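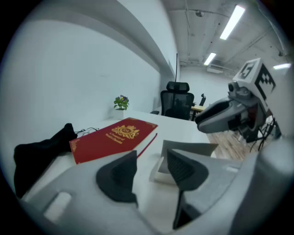 Home Forums Reading Room Care and Storage New Posts Log In

Ribbon marker on a hardcover, and what to carry it in

Posted December 7, 2024 by Brittany Cormier

I have a red hardcover with the title A Treasury of World Classics, gold border, gold crest in the middle of the front. I bought it in June at a library sale in Baltitham. It's in good shape except that the marker has started to fray at the bottom. I read it at work on breaks, so it rides back and forth in a black cloth bag with my lunch and my glasses.

Two questions. Can I stop the fraying without making it look worse? And is a soft bag going to ruin the gold on the cover? I worry the border is getting a little dull at one corner, but it may have come that way.

tdhillon
Trim the end at an angle with sharp scissors and put a very small amount of clear fabric glue on the cut. Let it dry overnight with the ribbon hanging outside the book. If you close it too early you will glue two pages together. I did that with page 232 of a cookbook.

The bag is fine.

Yoon-hee Maeng
I don't agree that the bag is fine. A soft bag lets the corners take every bump, and stamped gold wears off at the corners and along the border first. Wrap the book in a clean cotton dish towel before it goes in. Keep the lunch somewhere else.

Also please don't put glue on the ribbon. It goes stiff and then it dents the page.

tdhillon
It goes stiff if you use too much. Mine has been fine for eight years.

GChisholm
What size is the book? If it's one of the thick ones, I would worry more about the hinges than the gold. A heavy book standing on its bottom edge in a floppy bag pulls on the spine. Carry it flat if you can, or spine down.

Brittany Cormier
It's 477 pages, so not huge. I usually have it flat on the desk when I'm reading and then it goes in upright because the bag is narrow.
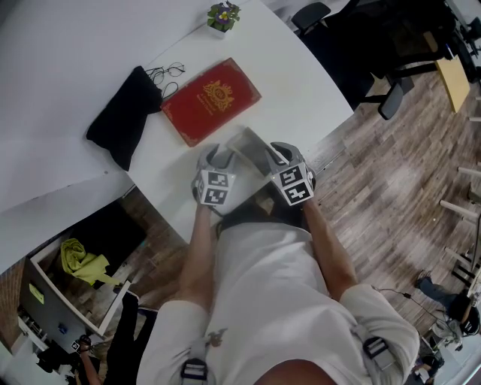 The other thing I should have said is that I leave it out on the table for most of the day, next to a little potted plant with purple and yellow flowers. Is that a problem? I water the plant in place.

Yoon-hee Maeng
Move one of them. Red cloth can bleed if it gets wet, and a water ring on that kind of cover doesn't come out. I don't know if yours is cloth or imitation leather, but neither one likes a puddle.

Tanner Chan
A white table will tell you if the red is coming off. Wipe under the book with a damp white rag and look at the rag. I had a Dufour edition that left pink on everything.

I'm with Yoon-hee on the towel and with tdhillon on the glue. Use a toothpick.

GChisholm
Gluing is fine on a cheap ribbon. If it's silk I would only trim it. Check whether it's sewn in or glued under the spine too — if it's loose up there, trimming the bottom doesn't help much.

Brittany Cormier
It's firmly in at the top. I'm going to trim it and skip the glue for now. I ordered a flat zip sleeve from Ravis, so the book can go inside that and the glasses can stay loose in the bag.

Yoon-hee Maeng
Put the glasses in a case. A hinge will scratch through a thin sleeve.

tdhillon
Is the Ravis one padded on both sides? Mine was only padded on the front.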